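Chapter 5
Telling a life: memoir and the reader's trust

Before you read
Think of a true story someone in your family tells often. Does it change from one telling to the next? Which parts stay the same?

When Meron Ambaye began her memoir, Dadelholm, she had 71 letters from her mother and very little else. The letters covered the years after the family left home and settled in a small inland town. Some were dated. Most had only a month at the top, and October turned up so often that she gave up trying to put them in order.

The finished book runs to 300 pages, and the mother in it speaks on nearly every one. Few of those words come straight from the letters. Ambaye says so in her opening note: she wrote the conversations from memory, changed the names of two neighbours and moved one winter to an earlier year. Readers who skip the note may take every line of dialogue as a record of what was said.

This chapter looks at the agreement between a memoir writer and a reader. A biography is usually built on documents and interviews, and its author can be checked against them. A memoir rests on one person's memory. We accept gaps and mistakes in it, but we expect the writer to be trying to tell the truth – and we feel cheated when we learn otherwise.

Grief makes the question harder. Ambaye's brother died while she was writing, and the middle section of the book, called "Jirano", was drafted in the months that followed. She has kept its repetitions. One critic, Stetsiuk, found the section shapeless. Another, Adell, called it the only part of the book where the author stops arranging things. You will read both reviews in Section 5.2 and decide which you find more convincing.

Memoir also draws on ordinary places. Kitchens, sheds and workrooms hold a family's habits, and writers often begin with one small corner and the things kept there.

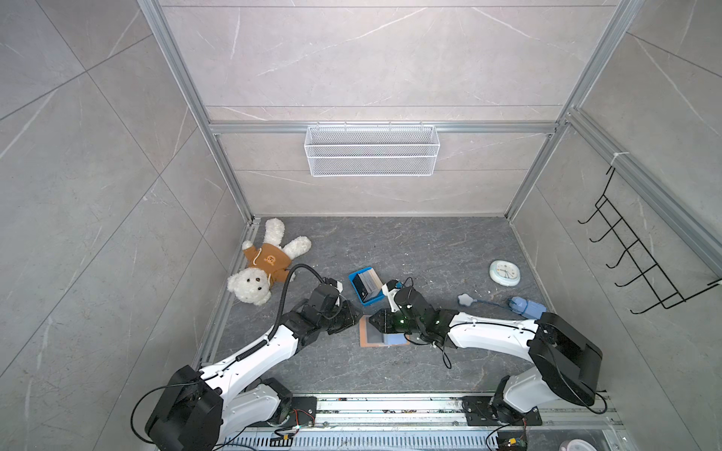

Figure 5.1 A wire-mesh basket and a black hook rack against marble-patterned tiles.

In this chapter you will
– compare a memoir with a biography
– identify where a writer has filled gaps in memory
– discuss what a writer owes to the living people in a story
– plan and draft a short memoir of your own

Key terms: memoir, biography, narrator, reconstructed dialogue, author's note

5.1 Whose story is it?

Read the extract from the first chapter of Dadelholm, then write down every person who appears in it. Mark those who are still living at the time the narrator is writing.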